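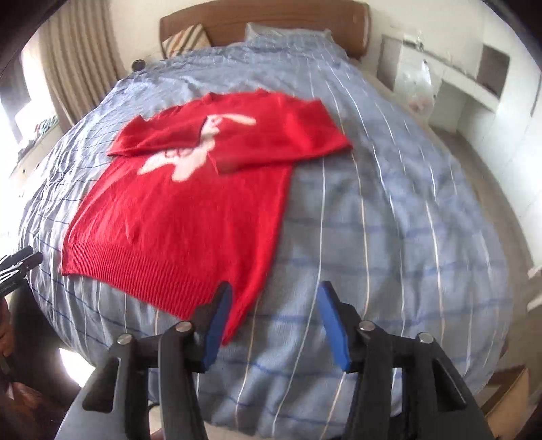 Figure 3. Folding a short-sleeved red knit sweater on a bed with the hand-held gripper. The upper part of the garment has been folded down over the body, and the left finger pad rests at the lower right corner.

4.2 Planning the equipment budget

When we first sat down to plan the garment work, we did what I suspect most small groups do and put nearly all of our attention on the robot arm. It was the biggest line in the spreadsheet, it had the longest lead time, and it was the thing our visitors asked to see. The hand-held grippers were entered as an accessory, almost as an afterthought, and we would like to spend this section explaining why we now plan the other way around – and what we would tell a group that is putting together its first order.

Our starting point was the kind of work shown in Figure 3. A sweater on a bed is an everyday job, but it asks quite a lot of the hardware. The garment is knit, the hem is ribbed, and the duvet underneath is soft and wrinkles easily, so the fingers have to get hold of one layer of cloth and leave the other one alone. We wrote the purchase list from tasks like this one, going room by room through the homes in the Jalar study and asking what each task would wear out, what it would need in the way of spares, and how long a person could comfortably keep at it before wanting a rest.

Two suppliers were able to quote for complete hand-held units within our schedule. The Plosetard unit came to $1305 with a set of finger pads and a charger included. Strazds offered a lighter one at a lower price, but the pads were sold separately and the delivery date kept sliding, first into late summer and then into September. We liked both of them, and I should say that the people at Strazds were very patient with our many questions! In the end we ordered two of the Plosetard units, which put $2610 of the budget into tools that can be carried from house to house in a padded bag.

Pads deserve a line of their own. In our first draft they were folded into "miscellaneous supplies," along with tape and batteries, and that made it very hard to see where the money was going. Rubbery pads pick up lint from knitwear and need regular cleaning, and in our hands a pair used mostly on clothing was ready for replacement after 300 folding trials. We now budget for pads by the trial and not by the month, and we add one extra pair for each home in case something goes missing under a sofa (it has happened).

The third part of the budget was people's time, and here our first estimate was much too cheerful. The Jalar study covered 14 homes and produced 2766 usable folding trials, and we had planned the visits as though every minute in a bedroom would be a minute of folding. In practice there is furniture to work around, there are curtains to open or close, and there is a good deal of friendly conversation with the household, which we would not want to cut. We have since doubled the time set aside for each visit and have been much happier for it.

The robot arm, meanwhile, was moved to the second year. We had a quote in hand from Hotden and were quite ready to sign, but once the task list was finished we could see that the reach we had asked for was meant for a tabletop and would have been short for a bed this wide. Waiting cost us a modest price increase – a fair trade, we felt, for ordering an arm that suits the work. The mount and the fingers were then specified to match the hand-held units, so that the spare pads can be shared between them and kept in a single drawer.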